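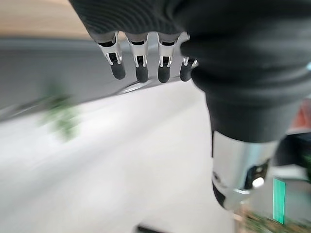

Black ribbed cover, over the back of the hand and down around the wrist. Fingers left bare.

December 30, 2024

Quiet day in the sewing corner, so I finally got to spend some proper time with the black ribbed stuff. I like it so much more than the smooth one! The ribs are fine enough that they don't look like a sock cuff, and the matte black hides my stitching (which is just as well, see the seam I did before lunch and then unpicked).

What I don't love is the bulk. It gets thick and rounded over the back of the hand, and on the right it bulges far enough to hide most of the last finger. Tetsuya thinks I cut it too generous and he's probably right. I want to try taking 2 mm off each side of the pattern before I touch the length. Bernardo would go the other way and shorten first. We argued about it over coffee and got nowhere, so I'm cutting one of each.

Notes on the Shetty roll: 332 cm left after today, minus whatever Eduardo wants for his cushion thing. The chalk barely shows on it if you drag along the ribs. Going across is better, or use the white pencil from the Amero tin. Somebody please put that pencil BACK.

Stitch test: zigzag fine, straight stitch popped on the third pull. Didn't get to the overlocker, Tiago had it threaded in gray and I didn't want to undo all that.

Still to do: cut the two new ones, label them this time, ask Nuno if there's any of the July batch of elastic left. Need 25 cm per cover.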